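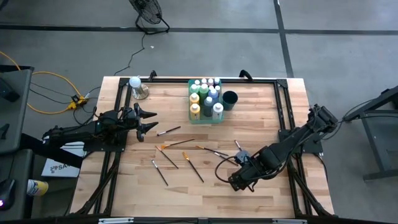

Notebook - Ornell trip planner, retreat and slow travel listings
18/03/2024

Picked up where the last entry stopped. The Greek island set is still the weak part of the planner. Search for "quiet week by the sea" and it returns party towns, because the old tags treat anything with a beach as relaxing. Today was for retagging by hand and then running the same searches again.

Listings

Pulled 50 listings from the Fosta feed, all islands and coastal villages, all with at least one wellness item in the description (yoga, massage, hot springs, walking, fasting, the usual). Read each one in full and tagged it fresh without looking at the old tags.

30 kept the wellness tag. The rest lost it. The most common problem was a hotel with a spa room in the basement and nothing else to support the claim. One place offers "sunrise meditation" and the small print says July and August only, minimum group size applies. I left it untagged and put a comment in the sheet.

Mavromatis sent their new season sheet as a scan again, so prices had to be typed in. They have changed how they count nights. A seven-night stay used to mean seven nights in the guesthouse. Now the ferry night is included in the total if the guest comes overnight from the mainland. I corrected the ones I found but the older Mavromatis rows need a check before anything goes live. Don't trust the per-night figure on those rows.

Tags

Old list was too long and nobody used the bottom half of it. Working with these for now:

quiet - no bar or club within walking distance, no through road
program - a daily schedule that a guest can join on arrival
water - thermal, sea bathing or pool, with access included in the price
food - meals on site and some choice for people who don't eat meat

"Quiet" is the hard one. Listings never say they are noisy. I ended up using guest reviews and the map, which is slow. A village can also be quiet in March and very loud in August, so the tag needs a season attached to it. The planner has no field for that yet. For the moment I am writing the months in the notes column, three-letter form, first month and last month with a hyphen.

Dropped "authentic" completely. Could not write a rule for it.

Searches

Ran the standard searches on the old tags and the new ones, same dates, same budget, two adults.

"Quiet week by the sea" - better. Party towns are gone from the first page. Two of the top results are from the same owner with the same text, so duplicates are a problem we were not seeing before.

"Yoga somewhere warm in winter" - worse. Most of the islands close from late fall, and the planner now shows an almost empty page where it used to show closed hotels. I think the empty page is the right answer but it needs a line of text suggesting other regions. Condo have winter stock in the south that would fill it if we get their feed in.

"Like Bali but closer" - we added this one because people type it. Results are random on both sets. The planner matches the word Bali against a village on Crete with the same name. Funny the first time. Needs an exclusion or a proper comparison page, and I would go for the page.

"Retreat with kids" - only 3 results, and one of them is adults only when you read down to the house rules. Removed it from the set.

Ferries

Spent longer on this than planned. Travel time in the planner is measured from the airport to the nearest port and then stops, so an island with a 4 hour crossing looks as close as one with a short hop. For someone going away to rest, a long transfer on the first day matters a lot. Added crossing time by hand for the islands that kept the tag. Used summer timetables, fast boat where there is one. Winter crossings are slower and less frequent and I have not entered any.

Still open

- check old Mavromatis rows for the ferry night
- season field, ask for it properly instead of using the notes column
- duplicate owner text, see if Fosta can send an owner code
- ask Condo for a sample of the winter stock before we agree to the whole feed
- empty page text for winter searches
- Bali / Crete match

Sheet is saved in the shared folder under islands, new tags in the second tab. First tab is the old set and should stay as it is until the searches have been run again with crossing times included.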